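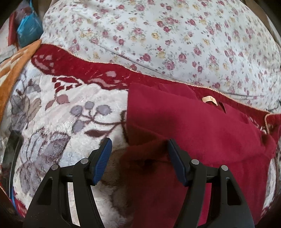 Flilari bedding study: frequently asked questions

What are you trying to find out?
Whether a policy trained only on demonstrations from hand-held grippers can pick a piece of clothing off a bed without taking the bed along with it. Cloth on cloth is hard. Red cloth on a blanket with a red border is harder, and we seem to own a lot of red.

Where do the demonstrations come from?
People's bedrooms. We collected 2,660 of them, starting in July, and kept 2,000. Most of the other 600 were dropped for lost tracking. The remainder were dropped for reasons Pranab Haque has written up at a length few of us have finished.

Why not use a plain gray tabletop?
We did, for the first paper. The policy became superb at gray tabletops. Shown a floral sheet, it tried to pick the roses.

Does it still do that?
Less often. Mixing printed fabrics into the training set helped more than making the network bigger - a disappointment to those of us who had asked for a bigger computer.

What still goes wrong?
Plush. Long pile catches between the finger pads and the policy takes this for success. It also likes labels, which are small, pale and easy to see, and a terrible place to lift a sweater from. Shadows cast by the gripper itself are a third problem, and we have no good fix.

Do I need a robot to use the data?
For training, no. For testing, yes, and we have only tried 2 arms, so please don't assume yours will behave.

Can it fold the laundry?
No.

Who do I write to?
Katherine Tamayo for data access, Pranab for anything with an equation in it.

Last updated 30 December 2018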